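Grisgate tenants' group questions "smart kitchen" claims ahead of Jadside vote

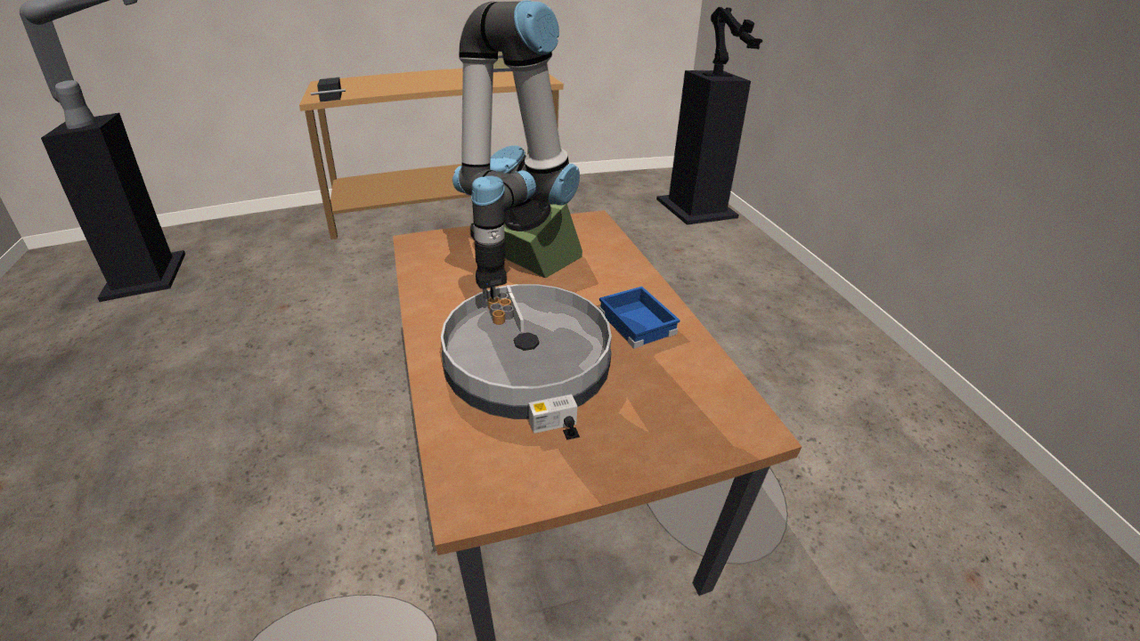
Computer rendering: a wide, round grey bowl on a wooden-topped worktable.

GRISGATE, February - The Grisgate Tenants' Association is asking Jadside Property to put its shared kitchen proposal on hold until residents have seen evidence that it will cut their bills.

Jadside wants to close the private kitchenettes in 50 older units and replace them with one common kitchen on the ground floor. The company's brochure calls the plan "a new way to eat together" and promises lower power costs for every household. It gives no workings for that promise. The association has asked for them 3 times and has received a second copy of the brochure.

"I'd like to believe it, I really would," said association spokesperson Florian Marti. "But a person who works nights wants to heat up soup at 4 in the morning in their own socks. Show us what that costs now and what it would cost under the new plan, and then we can talk about community."

The association is also sceptical of a resident survey carried out for Jadside by the consulting firm Hubmann. The summary says tenants "overwhelmingly favour" shared cooking space. The questionnaire, which members kept, asked whether people would enjoy having more room to cook. It did not mention losing the kitchen they have, or a monthly service fee of $100.

Noltia, the contractor named for the fit-out, has said the work would be finished "in a timely manner". Tenants have been given no start date, and no one has told them where they would cook in the meantime - a fair question in a building full of families.

The association is asking for the full energy figures, the complete survey results and a written guarantee that rents will not rise to cover construction. Members will not endorse the proposal without all of them.

Copies of the association's letter to Jadside are available at the Grisgate front office during business hours.

Media contact: Florian Marti, Grisgate Tenants' Association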